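Re: [cell-upkeep] Left gripper drifting on dark fabric

On Fri 4 July the Pornell bench wrote:

> Our left hand-held gripper closes fine on the test block and then
> wanders once there is dark cloth between the fingers. We have
> re-zeroed it twice. Is it the encoder, or is it us? Also, how often
> do you lot check the finger screws? The Kernorik sheet says every
> 200 cycles, which seems keen.

It's you, I'm afraid, but it was us as well in December, so no shame in it. 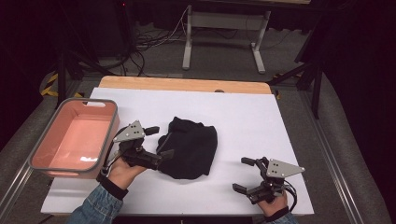
Urnville bench
Cell upkeep and list moderator

We run the same pair on the folding cell and had the same wandering. We blamed the encoder for a week, swapped it, and got the same wandering with a newer encoder. The trouble was the cable. Ours had been tied down short at the wrist cuff, so each time the hand turned in towards the cloth it tugged on the back of the gripper and shifted the zero. Leave a proper loop between gripper and hand, then re-zero with your wrist turned the way you work. Zeroing with the thing flat on the desk gives you a lovely zero for a gripper that lives on a desk.

Check the top plate while you're there. If it rocks at all, do the screws up before you touch any software.

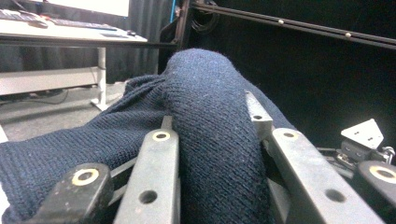 Finger screws every 200 cycles is keen, yes. We do ours every 50, having once lost a screw inside a jumper. The log for our left unit stands at 1,371 closes and the only part replaced in all that (encoder aside, see above) is one finger. Wipe the fingers as well. Navy knit sheds pale fuzz, and the grey fingers pick up smudges and dust until you can't tell a scuff from a crack. We use a dry cloth first and then a barely damp one, and keep both well away from the brass-coloured rings. De Haan sent us a cleaning spray that made everything slippery, including the floor — avoid.

Zips deserve their own line on your sheet. Put a zipped garment down with the zip away from whichever finger goes in first, and don't pinch across the teeth to see what happens. We have seen what happens. It was the finger I mentioned.

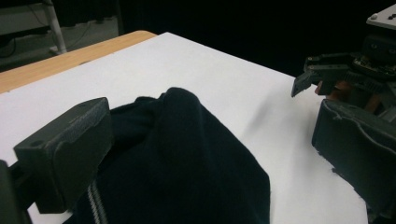
After a zip session I look along the pad edges with a torch and run a fingernail over them. Anything that catches gets written down, and if it catches two sessions running the finger comes off.

Order of work, for your sheet: cable loop, plate, finger screws, wipe, zero. We used to zero first and then wonder why number 59 in the log said "zero again".

If it still wanders after that, post the log and I'll be rude about it in detail.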